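Notebook – bench 2, September

Carrying on with the glue joint trials for the Landeg shelving. The question from last month is still open: whether the joints that let go in store were starved of glue, closed too late, or cut from board that had not settled. Krum Softić thinks the third. I have no firm view yet.

Stock. Second delivery from Gronumwood, beech, planed to 20 mm. Stickered in the rack since the end of August. Meter readings on arrival were uneven from end to end of the same board, so I have stopped using a single reading per board and now take one at each end and one in the middle, on the face, away from knots. Readings go in the grey book, with board numbers in pencil on the end grain. Do not write on the face. The wax crayon from the first batch got into two of the joints and both had to be thrown out.

Cutting. All pieces cross-cut on the small saw with the fence left alone between cuts. Blade is the one sharpened in June. Slight burning on the last few, feed too slow, my fault. Burnt ends trimmed back and marked B. They should be tested as a separate set if there is enough stock left over.

Glue. Prolix, from the new tub. The old tub had a skin on it and went out. Spread with the notched plastic spreader, one face only, weighed before and after on the letter scale. The scale drifts if the door to the yard is open. Zero it before each piece and keep the door shut.

Open time. Three sets: closed at once, closed after 12 minutes, closed after 20 minutes. Set two was meant to be 15 but I misread the clock on the first piece and kept to 12 for the rest of the set so that they would match. The label on the rack still says 15 and wants changing.

Clamping. Bar clamps, two per joint, with softwood pads. Tightened with the torque handle to the same mark each time. The second clamp slackens the first by a small amount, so go back to the first and bring it up again. Squeeze-out was even along the line in set one, patchy in set two, and almost absent in set three. Left overnight in clamps, then on the rack with air on all sides.
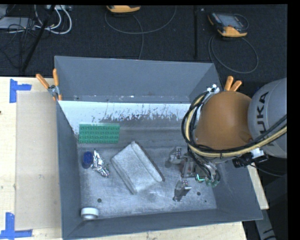 Breaking. Done on the lever rig, load applied at the mid-point, dial read at failure. The rig was last checked against the known weights in spring and I would like that repeated before anything is sent to Plumville. Highest load so far is just over 2,000 N, set one, failure wholly in the wood. Set three failed in the glue line in every piece tested, with a dull, smooth surface on one side and very little fibre pulled. Set two is mixed and the scatter is wide enough that I would not draw a line through it.

Moisture against load: plotted by hand on squared paper, taped inside the back cover. No clear slope within set one. If Krum is right there ought to be one, but the range of readings is narrow and the wetter boards went mostly into set two. That was poor planning. Next time the boards should be shared out between the sets before cutting.

Marina Spanos looked over the broken pieces after lunch. Her points:

The spread is lighter than the maker's sheet asks for in at least some of set three. Checked against the weights and she is right for the last four pieces. These are now marked L and left out of the averages.

Grain direction was not noted. Two of the set one pieces have grain running out at the break, and their loads are low for that reason and say nothing of the joint.

She would prefer the fracture faces judged by someone who does not know which set they came from. Agreed. I will cover the set letters with tape and leave the pieces on her bench.

Room was 19 degrees at the start and 22 by four o'clock. The heater thermostat is not to be trusted. Wall thermometer only.

To do:
Change rack label, 15 to 12.
Check rig with the weights.
Ask Gronumwood when the boards came out of the kiln. Their delivery note gives the planing date and nothing else.
Cut new set two, boards shared out, grain direction pencilled on the end.
New pads for the clamps, the old ones are crushed on one side – offcuts under the bench will do.

Krum has the grey book until tomorrow.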